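The Robot Does the Tidying, the Children Do the Grading

Nele Görtz has a rule for open days, and the rule is that she doesn't speak for the first ten minutes. "If I talk, people look at me," she says. "I'm not the attraction. I'm a woman in a fleece."

She breaks it almost at once, when a boy in a dinosaur sweater asks whether the robot gets paid. "It does not," she tells him. He seems to think this is about right.

We are on the ground floor of the Ridar building in Pleststead, on the one afternoon in November when the public is let past the front desk. Görtz runs the sorting group, which the sign by the elevator calls the Ulari Lab and which everyone inside calls downstairs. Upstairs, she explains, is where they have carpet. The open day has brought in 105 people by lunchtime, most of them under the age of reason, and a fair share are pressed against the rope to watch toy bricks being put away by color.

I ask her why bricks. She has been asked this before, and there is a small sigh before the answer.

"Everyone in the room knows what the job is," she says. "I could show you a robot sorting pump seals. We did, the first year. People were very polite and then they went to find the sandwiches."

The task is easily stated. There are bricks on a table and bins behind them. Red goes in the dark bin, orange in the yellow one, green in the white. A four-year-old could do it, and at intervals through the afternoon a four-year-old says so, loudly.

"The child is correct," says Görtz. "But try getting the child to do it 60 times in a row. We have tried this as well, at my house."

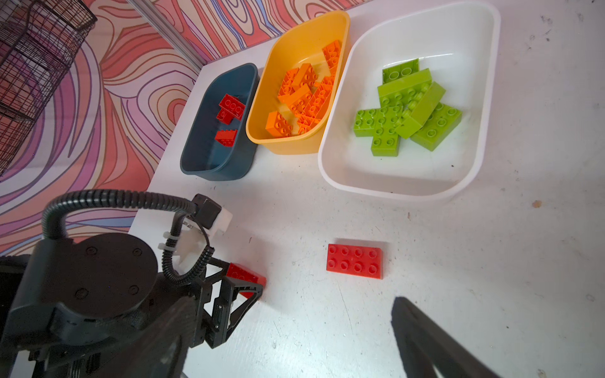
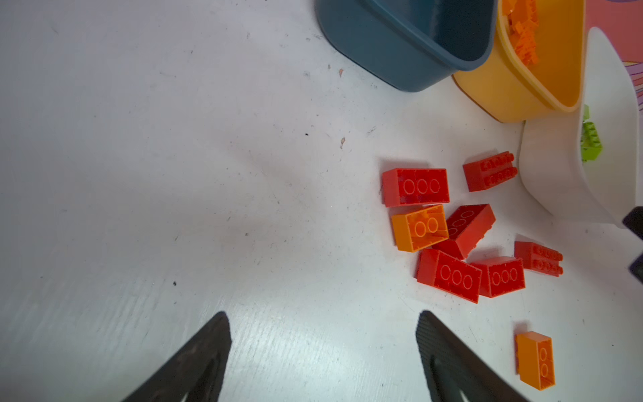 Bricks on the table and in the bins at the Ulari Lab open day.

What makes it hard, she says, is mostly the bricks' habit of lying around however they like. One on its base with its studs up is a gift. One on its side, leaning on a neighbor, is a negotiation. Then there is the matter of red and orange, a pairing she chose herself and now speaks of the way other people speak of a tattoo.

"Mali warned me. Mali said, pick blue. I said no, let's be brave. So we spent the spring being brave."

Mali Morris, who wrote most of the software that decides what to pick up next, has come over to defend her side of the story. She does not need much encouragement. "In the morning, fine," she says. "Then the sun comes round to the west windows and every orange brick in the building starts having ideas about itself. We had a whole week of that. I bought blinds with my own money."

Was she paid back?

"There's a form," says Morris.

The software is called Ayala. I had hoped for a story behind the name and there is one, but it involves a parking dispute and both women ask me to leave it out. Ayala keeps a log, and Morris is happy to read from it. Since the summer it has recorded 2142 attempts at picking something up. I ask how many went well, and she looks at Görtz, and Görtz looks at the blinds.

"It depends what you call well," Görtz says. "If you mean the right brick, in the right bin, first try, no drama, then I'd like another month before I give you a number. Some of those attempts are from the week with the sun. There are attempts in there that were me, leaning on a key."

She is more forthcoming about failure in general, and plainly enjoys it. Her favorite kind is when the gripper closes very carefully on the place where a brick used to be. Visitors love that too. "They cheer for the good ones, but they laugh at the bad ones, and they stay longer for the laughing. I have stopped being offended – I just try to time the coffee around it."

The question adults ask, usually after glancing round to see who is listening, is what it is for. Görtz does not pretend the answer is toys. Ridar sells handling equipment to firms that get mixed returns back in boxes, and somebody has to take those apart and put like with like. One of its customers counted 947 different parts in a single month. "Nobody's dream job," she says. "Although I met a man who loved it. He listened to opera all day. I think about him a lot when I'm writing the funding reports."

And would she have one at home? She has two children and, by her own account, a living room floor that can't be crossed barefoot.

"Mine would hide bricks from it," she says. "On purpose. You have to understand that my children are not on our side."

The boy in the dinosaur sweater is back with a follow-up. He wants to know what happens to the bricks once they are all in the bins.

"We tip them out again," says Görtz.

He considers this for a while, then goes to tell his mother.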